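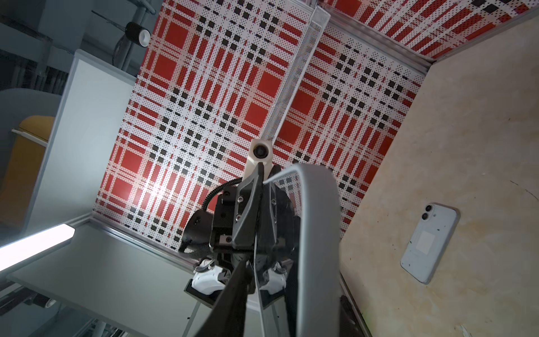
Search this site Go

Speaker notes: Turinley open day, handling cell demonstration
Reading time: 2 min

Slot 4. Speaker: Pauline Bloxham. Start once the group is behind the floor line.

Opening. Welcome to Turinley. The cell was planned with Domański, who did the controls. Uddale supplied the fixtures. Give both names, then move on.

Setup. Camera at the wrist, gripper below it. The camera travels with the arm, so its position relative to the fingers has to be calibrated. We recalibrate after any finger change. Last full calibration was in March.

Figures. Test set of 2000 grasps. First-attempt success was 88 percent with the old fingers and 91 percent with the current ones. Say that both runs used the same object list. Do not quote cycle times; the Misuvside numbers are not released.

Demo. Run the slow program first. Pause before the grasp and point out the approach angle. Then repeat at normal speed without talking over it.

Likely questions: payload, finger wear, lighting. For lighting, refer to the handout, page 4.

Hand over to the next station. Leave the arm in its home position.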